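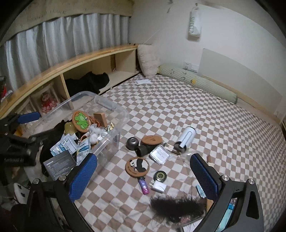 05/11/2025
Short-lived fame project, Folness case. Entry by Nidia Agudelo.

Morning after the vote. Collection on the Folness mayoral debate clip closed at 6:00 this morning as planned, so this is mostly housekeeping, plus the first hand-coding round.

For anyone reading who wasn't in on the start of it: the clip is eleven seconds of the man in the second row who peels and eats a whole orange while candidate Leblanc answers a question on parking. People on Kotano call him Orange Guy. We picked the case up on the night of the debate, which is earlier than we have ever managed. With the June case (the school board dog) we came in on day three and had to backfill, and the backfill never matched the live data. Having the first hours this time is the main reason to do Folness properly.

Window is 168 hours from the first post we could find. First post found by Percy, not by Uvar. Uvar had flagged a later one as the origin because it only looks at posts with the caption text in them, and the earliest post had no caption at all, only the clip. I have changed the origin time in the sheet and left the old value in the column next to it. Please don't delete the old column.

Pulls

Uvar is set to take a maximum of 2000 posts per pull, one pull an hour. On most hours that is far more than there is. On the evening of day two it was not enough. We hit the cap three hours running, and everything past the cap in those hours is gone unless we can get it again through search. Ulises started on that today. His note from lunch: search returns older posts ranked by how popular they are, so whatever we recover for those three hours will lean toward the big accounts. He is keeping the recovered posts in their own file and marking them. I agree with that and would rather have a gap in the chart than a patched line that looks normal.

Overnight the pull at 2:00 failed and the one at 3:00 picked up both hours. Checked the timestamps, no duplicates. The 5:00 pull had duplicates, same post under two ids, every one of them a repost with an edit. Removed the second copy and kept the first. Lâm thinks Kotano gives a new id to any post edited within the first few minutes. That would explain something we saw in June and wrote off as our own mistake. He is going to make a test post and edit it at different delays.

Hand coding, round one

Drew 200 posts at random from the full set, not counting the recovered ones. Gwawr and I coded them separately before lunch with the codebook as it stood on Monday. Categories are: joke about the man, joke about the candidate, praise, merchandise or sales, real information about him, opinion on the election, other.

We agreed well on sales and on real information. We agreed badly on the two joke categories. Looking through the ones we split on, most are posts like "he found something more interesting than the parking plan," where the joke is on both. I had been putting these under the candidate and Gwawr under the man. We talked about adding a "both" category. My worry is that it will swallow everything. Gwawr's point is that if it does, that is a finding, and the two categories were wrong to begin with. Added "both" with a short rule: use it only if removing either one would kill the joke. We recode the same posts tomorrow without looking at today's answers.

Praise was also a problem. A lot of posts say things like "give this man the job" or "my mayor." I coded some as praise and some as opinion on the election, and I can't reconstruct why I chose one or the other. Rule from now on is that it goes to praise unless the post mentions voting, a ballot, a candidate by name or a policy. Write-in posts go to opinion on the election even if they are obviously jokes. There were more write-in posts than I expected, and they bunch up in the last day.

One note on "real information." Several posts in the sample give what they claim is his name and street. The names don't agree with each other. We are not recording any of them. I blanked the text in the working file and kept only the category and time. Same rule as for the school board case, and it applies to the recovered file too, Ulises please check.

The badge

On day four Kotano added a small orange slice that shows up next to the debate tag. Before the badge the hourly count had been falling since the day two peak, in the way we are used to. After the badge it went up again for most of a day and then dropped off faster than before.

Percy's reading is that the badge brought it back. I'm not convinced yet. The local paper ran its interview with the man on the same afternoon, and we don't know which came first to within an hour. Also, a fair share of the new posts are nothing but the tag, typed to see the picture appear. Whether those should count as posts about him at all is a question for the group. If I take out posts with no words other than the tag, the second hump gets a lot smaller. Made both versions of the chart. They are in the Folness folder, named with and without.

What would help is a second tag from the same week that had no badge. Lâm suggested the tag for the council race in the same town. Volume is low, but it has the same audience and the same calendar. Pulling it now while search still reaches back far enough.

Decay fit

Did a quick fit on the part from the peak to the hour before the badge. Simple halving curve, nothing clever. Fits well in the daytime and badly at night, as it did in June. I tried folding in the normal daily rhythm of the town's posts as a baseline, and that fixed most of the night problem. The baseline came from a random set of 2000 Folness posts from before the debate, which Ulises had already collected for something else. It's a bit old. Good enough for a first look, not for the write-up.

I have not fitted the part after the badge and would ask that no one does until we settle the bare-tag question, or we will end up picking whichever answer gives the nicer curve.

Election day itself

Kept a separate log from when the polls opened to the time the result was called. Short version: the man hardly shows up in the morning, then there is a burst in the early evening when he was photographed in line at his polling place. The photo was posted by someone else in the line. He had no orange with him, and a large share of the replies were complaints about that. After the result was called, posts about him nearly stop for two hours, then return at a low level as the losing side's jokes. Leblanc lost. A few posts credit or blame the clip for it. We have nothing that could speak to that either way, and I don't want it in the summary even as a question. It was the first thing I got asked when I described the project to the people upstairs.

The other thing worth writing down is the tone change. Up to day three the posts are friendly almost without exception. From day five on there is a steady share of people who are tired of him, and a smaller share digging through his old posts looking for something bad. They found a rude review of a car wash. It went around for an evening. In June the turn came at nearly the same point, but it's only two cases and the dog had no old posts to dig up.

Sales category: T-shirts were up within hours of the debate. None of the shops we looked at seem to have any link to the man. Gwawr saved the listing pages with times. Several were already taken down this morning and one has swapped the orange for a turkey.

Problems and loose ends

The disk on the collection machine is nearly full. It's the video copies. We only need one copy of the original clip and a list of the altered versions. Percy will clear out exact duplicates once the backup is done and not before.

The clock on the collection machine did the time change on Sunday correctly, but Uvar's log did not, so its log lines from Sunday on are an hour ahead of the post times. Post times are right. Use those. I put a line at the top of the log file saying so.

The codebook on the shared drive is Monday's. Today's changes are in my copy only. I'll merge them after the recode tomorrow so that Gwawr and I are not working from two versions halfway through.

To do

Ulises: finish recovering the three capped hours, separate file, blank any personal details.
Lâm: edit test on Kotano, council race tag.
Gwawr and me: recode the sample with the new rules, then work out agreement for each category.
Percy: find the posting time of the newspaper interview to the minute, ask the paper if needed.
Me: newer baseline for the daily rhythm, same size as the old one.

Collection stays on at one pull a day for the rest of the month to catch the tail. With the dog we stopped too early and missed the calendar.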